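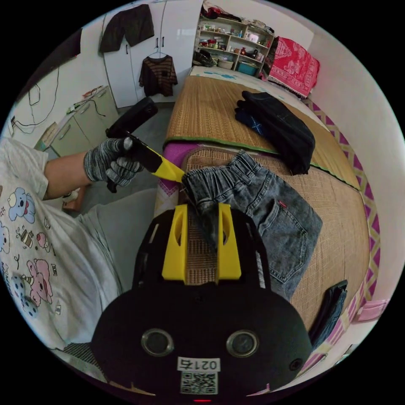

床尾的灰色水洗牛仔裤

牛仔裤怎么洗、怎么晾、怎么叠才不走样

牛仔裤耐穿,但洗法不对,几次下来膝盖鼓包、裤腿拧扭、颜色发花。下面按顺序写一遍我家的做法,适用于普通棉质和加少量弹力纤维的款式。原色未脱浆的裤子不在此列。

一、什么时候该洗

没有明显污渍和汗味,穿几次再洗也可以。平时脱下来翻面挂在椅背上过一夜,第二天翻回来。局部沾了油点,用指尖蘸一点洗洁精揉开,湿布擦两遍,不必整条下水。

二、下水之前

1. 掏空口袋,尤其是右边的小表袋,纸巾碎屑最常从那里出来。
2. 拉上拉链,扣好扣子。
3. 整条翻面,裤脚也要翻到底。
4. 深色和浅色分开。新买的深蓝、黑色裤子头两次单独洗。

酸洗、石洗这类有花纹的灰色或浅蓝色裤子掉色少一些,可以和灰色T恤同洗,不要和白毛巾放一起。

三、机洗

水温选冷水,程序选轻柔或快洗,转速调到800。转速再高,裤腿上容易压出死褶,晾干后一道一道发白。洗衣液用平时的一半,不加漂白剂,柔顺剂也不用放。弹力款沾多了柔顺剂,腰会松得快。

滚筒里最多放2条,塞满了洗不匀。

Manon Charbonneau在评论里问过加盐和白醋能不能固色。我试过,看不出区别,后来就不加了。愿意加白醋的话,放在最后一次漂洗,一小杯够了,不要和含氯的清洁剂混用。

四、手洗

盆里放冷水,洗衣液先化开,裤子浸15分钟以内。裤脚、口袋边用软刷顺着布纹刷,大腿部分按压即可。拧的时候不要两头反向绞,卷成筒状用手压出水。

五、晾

提住腰头抖几下,把裤缝对齐,口袋布拉平。腰头朝上,用四个夹子夹住腰,让腰口撑开,里面通风干得快。反面朝外,放在阴凉处。阳台朝南的人家,挂到里侧那根杆上。

冬天湿度大,口袋和腰头常常摸着还潮。过了11月,我会在室内再多挂一晚,第二天早上用手捏一下裤腰的接缝,不凉不潮才收。

烘干机尽量少用。一定要用就选低温,烘到八成干取出来,剩下的自然晾。

六、叠

找一块平的地方,床上就行。

1. 裤子翻回正面,平铺,把裤腰拉直。
2. 左右对折,后袋朝外,裆部的尖角往里收,叠出来是一个长条。
3. 裤脚往上折到腰头下面一掌宽的位置。
4. 再折成三层,立着放进抽屉。

抽屉浅的话,第四步改成从裤脚往上卷。衣柜层板上平放也可以,厚的放下面,一摞不要太高。

七、常见问题

膝盖鼓包:喷一点水,隔着薄布用中温熨斗压,不要来回推。

裤腿拧向一边:多半是裁剪时布纹偏了,洗完趁湿往反方向轻轻拉几下,能好一些,彻底纠正不了。

铜扣发绿:旧牙刷蘸白醋刷,马上用清水冲净,擦干。

有怪味:检查洗衣机门封圈和过滤网,裤子重新漂一遍,换个通风的地方晾。

更新于8月3日,补充了手洗的浸泡时间。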